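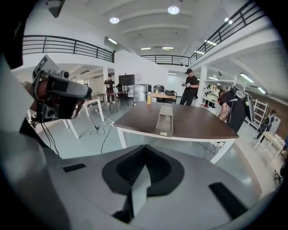
Utedley Neighborhood Association
Minutes, general meeting of March 8, 2020

I took the notes this time, so blame me for the gaps. I also came in late and missed the first few minutes, but I'm told it was mostly people hunting for chairs. Last meeting's minutes were approved with one fix: the creek path closes at dusk, and I'd typed dawn. Sorry!

Money. We started the year with $1,431 and have spent $182 of it on printing the spring newsletter. Somebody asked if we could just email it. We've had this talk before, and plenty of folks on the north side still want paper, so we're printing the next one too, but in black and white. The color one did look great though.

Stulness Road. This took up most of the evening. The county wants to take out the parking on the east side between the church and the old feed store and put in a wider sidewalk. I read the letter out loud (all four pages, my voice was going by the end) and then we went around the room. People who live on that stretch are mostly against it, people who walk kids to school are mostly for it, and a few of us are both of those and couldn't make up our minds. One neighbor had gone out with a measuring wheel and says the stretch is 780 feet long, which is longer than the letter has it. I'll put that in our reply and ask which number is right.

Then we got onto house values. A neighbor had looked up her place on Zillow and wanted to know if losing the parking would drag it down. Another one said his has gone up and down so much over the winter that he's quit looking. We didn't get anywhere on that and I finally moved us along.

The vote was to ask the county for a public session before they decide anything. It passed, with two against. I'm writing the letter and will pass around a draft before it goes out.

Sembiring Bakery. They've put in for outdoor tables on the corner and asked if we'd support it. Everyone was happy to – there was a bit of worry about trash blowing into the creek, so we'll say yes and ask for a can with a lid. They also offered us a discount on rolls for the summer picnic, and I said yes to that on the spot without a vote. If you mind, tell me.

Creek cleanup. Nearly 80 bags last year, and the county was slow picking them up, so they sat by the bridge and the raccoons had a party. I'm calling ahead this time. We still need gloves in small sizes and at least one more pickup truck. Long pants, please. The poison ivy by the culvert is already leafing out.

Streetlight at the bottom of the hill: still out. I reported it again. If you report it too, use the pole number, it's on the little metal tag facing the road.

Other stuff. Someone found a set of keys with a green tag by the mailboxes and I have them at my house. The book swap shelf is full, so please take some before you leave more. The dog bag dispenser is empty again and I've ordered refills – they should be up next week.

We ran over and had to be out of the room, so the speed bump question moves to the top of the next agenda.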